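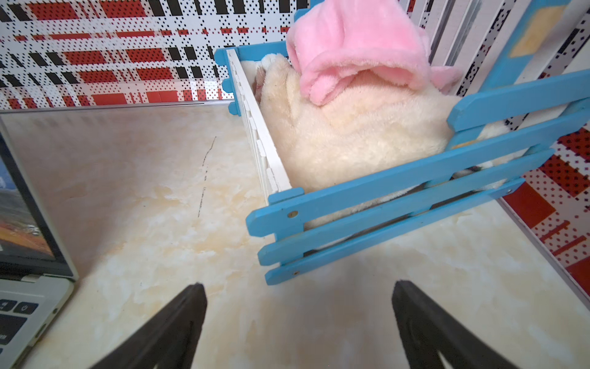 The surface care plan, and why I'd wait

Anyone who has bought a table, a counter or a desk in the last few years has met the add-on at the register. Wendt calls it a surface care plan. Jimico calls it protection. The Alov version comes folded into the delivery form, and you have to untick it. All of them promise that if your new top stains, chips or cracks, somebody will come out and make it right.

I spent a week reading the small print on all three, and I came away less impressed than the brochures hoped.

Start with what counts as damage. The Wendt plan covers a stain from a "single identifiable event," and you must report it within 30 days. A ring left by a plant pot over a winter is out. So is anything put down to normal wear, and the company decides what normal wear is. Hairline cracks get their own paragraph, which says they are covered if they come from an impact and excluded if they come from the material. How you are supposed to prove which one you have, the paragraph doesn't say.

Then there is the price. Desta Gudeta, a reader in Liltard, paid $698 for a dining table and was offered a plan on top of it. She turned it down, got a scratch in the second month and fixed it with a filler stick from the hardware store. Her view is that it looks fine from a chair and bad from a stepladder, and she eats sitting down.

Imke Rothe wrote in with the opposite story. She bought the Jimico plan, filed a claim for a chipped corner and did get a visit. The technician stayed 30 minutes and filled the chip in a color she describes as "close if the lights are off." She has asked for a second visit and is still waiting for an answer. I would like to hear how it ends, Imke.
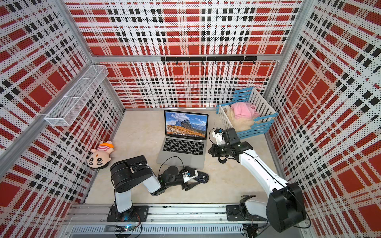 Ask yourself what the top is going to do all day before you sign anything. A plan written for a dining table may say nothing useful about a work surface, and two of the three I read exclude "business or technical use" without defining either word. Does paying your bills at the kitchen table count? The Alov form doesn't tell you. If most of what sits there is an open laptop showing mountain wallpaper, I can't see much in these plans worth paying for. If you carve roasts on it, my advice is to buy a board.

The stores will tell you that the plan has to be bought on the day. Ask for that in writing. When I called Wendt on a Saturday, the first person said it was the day of purchase only and the second said I had until delivery. Both sounded very sure of it.

If you have had a claim paid in full, send me the letter, with your address blacked out. I have room for it in the February issue.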